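Why Cloth Wrinkles, and How Folding Helps
Paltville Children's Science Pages: Materials at Home

A basketball jersey is a sheet of cloth with holes for the head and arms. Cloth bends easily in every direction. A board or a plate keeps its shape when you put it down. Cloth takes the shape of whatever is under it, and if it is dropped in a heap, it stays in a heap.

What cloth is made of

Cloth is made of yarn, and yarn is made of very thin fibers twisted together. There are 2 common ways to turn yarn into cloth.

Weaving: one set of yarns goes over and under another set. Woven cloth does not stretch much.

Knitting: the yarn is bent into rows of loops, and each row is pulled through the row before it. Knitted cloth stretches because the loops can change shape. Many sports jerseys are knitted.

What a crease is

When cloth is bent, the fibers on the outside of the bend are pulled and the fibers on the inside are squeezed. If the bend is gentle and short, the fibers spring back. If the bend is sharp, or if something heavy presses on it for a long time, some fibers stay bent. The line they make is called a crease.

A bunched cloth has many small bends pointing in different directions. A folded cloth has bends too, but most of them are long and straight, and the person folding chooses where they go.

Red cloth on a gray surface:

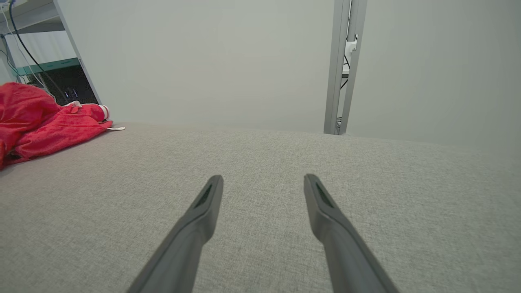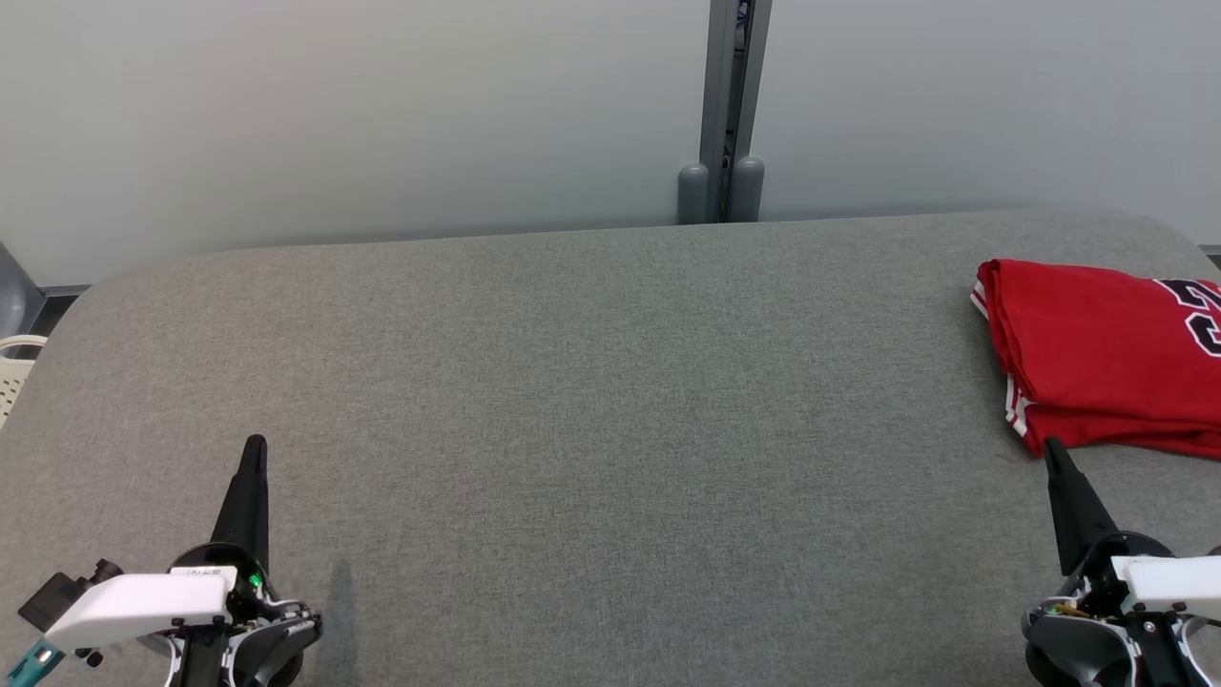 The surface used for folding matters. Two pieces of cloth that touch each other rub, and this rubbing is called friction. A little friction is useful because it keeps the first half of a shirt in place while the second half is moved. On a very smooth table the whole shirt may slide.

How to fold a jersey

1. Lay the jersey face down. Pull the corners until it is flat.
2. Smooth it from the middle toward the edges with an open hand.
3. Fold the left side in to the middle. Do the same with the right side.
4. Bring the bottom edge up to the collar.
5. Turn it over. The front now faces up.

Large printed numbers are often stiffer than the cloth around them. Place the folds beside the numbers where possible. A sharp fold through a thick print can crack it over time.

Try it

Fold one T-shirt and crumple another of the same kind. Leave both on a shelf from Monday morning until the next Monday. Open them and compare the creases. Write down which shirt has more lines, and which has the longer ones.

Words to know

Fiber: a very thin thread.
Yarn: many fibers twisted together.
Friction: the force that resists sliding.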